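Tips for making beds with a hand-held or powered gripper

Skenley household notes, bedding and linen

These tips are for anyone handling bed linen with a two-finger gripper, whether you hold it yourself or it is mounted on an arm. They follow the order in which we work. Most of them started as notes by Tayla Quinlan and have been tidied up after a season of use.

Before you start

Clear the bed first. Clothes, bags and chargers should go on a chair or the floor well away from your feet. If you have to work with things still on the bed, move them to the side you are doing last.

Check the finger pads. Wipe them with a damp cloth and let them dry fully. Fluff from towels and fleece fills the texture and the pads start to slide on cotton. Change them when the pattern has worn smooth in the middle, even if the edges still look good.

Look over the plates and pivots for burrs. Run an old pair of tights over the fingers. If it snags, a sheet will too. Rub the spot down with 400 grit paper and test again.

Keep cables off the side you are walking along. With a powered arm, the stop button should be within reach of the person at the bed. A button across the room doesn't count.

Fitted sheets

Take hold of the cloth a hand's width in from the elastic. Gripping the elastic itself stretches it and pops the stitching, and the bunched hem tends to roll out of the pads halfway to the corner.

Open the fingers wider than you think you need, come in low, then close slowly. Closing fast pushes the fold away from you.
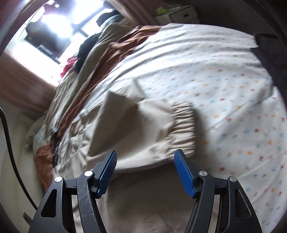 Do the far corners before the near ones, and go diagonally. Top left, bottom right, top right, bottom left. The last corner is always the tight one, so lift the mattress a little by hand and let the gripper do the pulling. Never use the fingers as a lever under the mattress. Bevan Tipoki bent a linkage that way in October and the spare took three weeks.

If the sheet has twisted, let go and find the seam again. Pulling harder only makes the twist tighter.

Flat sheets, duvets and comforters

Fold a flat sheet in half lengthways and lay the fold down the middle of the bed, then draw one side over. One long pull is better than several short ones.

Heavy covers should be dragged from the corner, a bit at a time, keeping the cloth on the mattress. Lifting a whole duvet in the fingers puts the weight out at the tips. Wet bedding is heavier again and should be moved by hand in a basket.

Force and speed

On a Drikton controller we set grip to 2 for sheets and pillowcases and leave it there. Thick covers can go up a step. Write the setting on a piece of tape on the handle so the next person doesn't have to guess.

People and pets

One person gives the instructions. Anyone else stays at the foot of the bed until the fingers are open and still. Rings and bracelets off, sleeves pushed up. Shut the door if there is a cat in the house.

Putting away

Leave the fingers open, with nothing pressing on the pads. Check the pivot screws after every 1,000 grips or once a month, whichever comes first. Carleen Treloar keeps the log sheet, and blank copies are in the drawer with the spare pads.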